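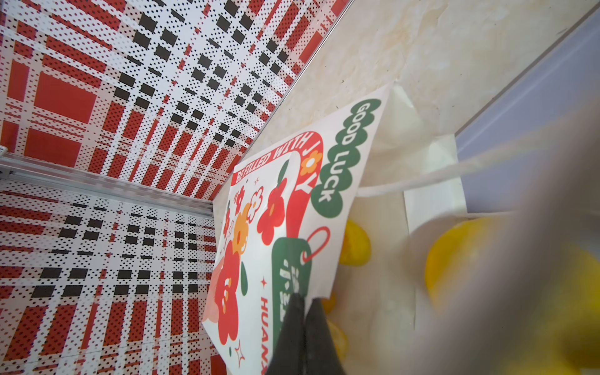
A greeting card is a piece of stiff paper that carries a message from one person to another. The message has two parts: the words and the pictures. The words come first for most readers, so the designer makes some of them much larger than the rest. On this card, "GOOD LUCK" is set in big rounded white letters, sitting on a chain of dark green bubble shapes. A red banner above the flowers says "BE FILLED WITH JOY", and a small orange-and-yellow flower takes the place of the "O" in "JOY".

## Why the letters are easy to read

Letters show up best when they are much lighter or much darker than the color behind them. The difference is called **contrast**. White on dark green has high contrast. White on pale yellow has low contrast, and the reader has to look harder.

Try this test:

1. Write your name in white crayon on dark green paper.
2. Write it again in white crayon on yellow paper.
3. Tape both sheets to a wall and step back 3 feet at a time.
4. Write down the distance at which each name becomes hard to read.

## How the colors get on the paper

Most printed cards use four inks: cyan (a blue), magenta (a pink), yellow and black. The press puts the inks down as very small dots. Your eye blends the dots together. Magenta dots over yellow dots look red. Cyan over yellow looks green. White areas usually have no ink at all — the paper shows through.

A magnifying glass will show the dots on many cards.

## Paper and folding

Card paper is thicker than notebook paper, so it bends less. Paper is made of tiny fibers, and in most sheets more of them point one way than the other. This direction is the **grain**. A fold made along the grain is smooth. A fold made across it can crack.

To make a neat fold, press a line with a ruler and an empty ballpoint pen first. Printers call this step **scoring**.

*Text by Anikó Veres. Experiment checked by Ye-rin Joo.*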